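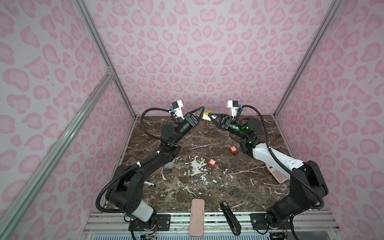 4. Storage and key control in shared workshops

4.1 Background to the case

The workshops in this study let their members leave tools and part-finished work on site. Each member has a locker or a cage, and each locker or cage has a padlock. The arrangement is old and cheap, and most of the people we spoke to had never thought of it as a rule of any kind. Dudek and Karamanlidis have argued that small fittings of this sort do a good deal of the work of running a shared building, as they settle who may go where without anyone having to be asked. We take up that argument here and look at what happens when the fittings are changed.

The Ziddale site had 240 members when fieldwork began in September. Kutari, the smaller of the two, had 71. Both charge a monthly fee, both are open at night to members with a door code, and both have a paid manager who works during the day. They differ in how padlocks are obtained. At Ziddale members bring their own, and the manager holds no spare keys. At Kutari the workshop issues the padlock with the locker, keeps one key in a wall cabinet and gives the other to the member.

Interviews were carried out by Stergiou and Pal, mostly in the workshops themselves and mostly while the person interviewed was getting on with something else. Each lasted 30 minutes or less. We also read the incident books kept at both sites. The Ziddale book is a bound ledger with a page for each week, many of them blank. The Kutari book is a ring binder in which entries are filed by locker number, so that the history of one locker can be followed through several holders but the events of one week are hard to put together.

4.2 Lost keys

Lost keys make up the largest group of entries in both books. At Ziddale a member who loses a key must show the manager some proof of who they are, sign the book, and then have the lock cut off. The cost of a new lock falls on the member. At Kutari the manager opens the locker with the second key and charges a small sum for a copy.

We expected Ziddale members to complain about this and few did. Several said they would sooner lose a lock than have a key to their locker hanging in an office. One furniture maker, who had been through it twice, described the cutting as "five minutes and a bit of noise". At Kutari the complaints were of another kind. Members there disliked having to wait for the manager, who is not in the building at night, and some had begun to add a second padlock of their own below the one they were given. The rules do not allow this. The manager told us that he removes such locks when he sees them and then admitted that he had not done so for a long time.
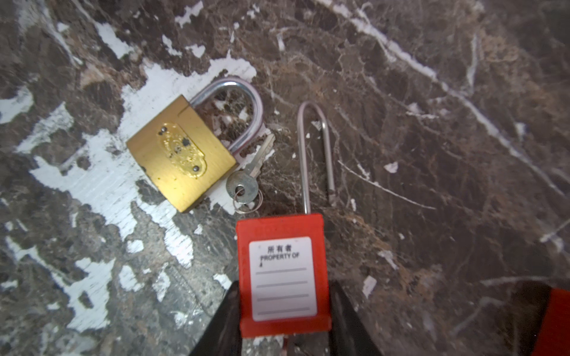
The added locks matter for our argument, as they show members moving Kutari towards the Ziddale system by their own efforts. A locker with two locks can be opened only by its holder, whatever is in the cabinet. The manager's key still exists and is still labelled, and it appears in the yearly key check as present and working. On paper, then, nothing has changed. Kyriakidis reports something close to this in his account of allotment sheds, where the site keys were kept in good order for years after most of the sheds had stopped using them.

4.3 Kinds of lock

We did not set out to study the locks themselves, but members talked about them so often that a short note is needed. Brass padlocks are the usual choice for lockers at both sites. They are easy to buy and come with more than one key, and people gave no stronger reason than that. Long shackles are preferred for the cages, where the hasp is set back behind the mesh and a short shackle will not reach.

Safety padlocks are a separate matter. These are made for locking out machinery during repair and usually have a coloured body and a label on which the holder's name can be written. At both sites they are meant to be used only on the isolators for the larger saws. At Ziddale we found that members had also taken to using them on cages. The reason given was the label. A named lock, one member said, stops people asking whose cage it is. The manager objected on the ground that a lockout padlock should mean one thing only, and a notice to that effect went up on Oct 26, 2024. The cages were back to ordinary padlocks when we next visited, and several of these now carried a strip of tape with a name on it.

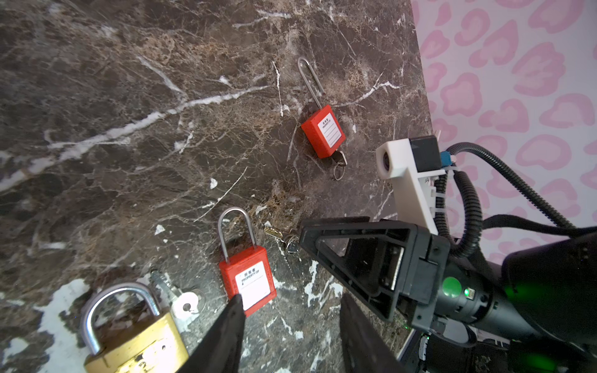 Figure 4. Three padlocks on a marble surface, one of them a red safety padlock with a label headed "PROPERTY OF" and blank lines for writing.

4.4 Costs

Neither workshop keeps a separate account for locks. From receipts held at Kutari we put its spending on padlocks, copied keys and the wall cabinet at 3,000 over the life of the site, in local currency. The cabinet was the largest single item. It was supplied by Pappas, a local firm, and was chosen over a plainer one from Girard on the strength of its numbered hooks. Ziddale has spent almost nothing, apart from a pair of bolt cutters and their replacement – the first pair was borrowed and did not come back.

These sums leave out the manager's time. At Kutari key requests come in small pieces through the day and are not written down unless a copy is made, so the book understates them. We asked the manager to keep a tally for a fortnight. He kept it for four days, and we have not used the result.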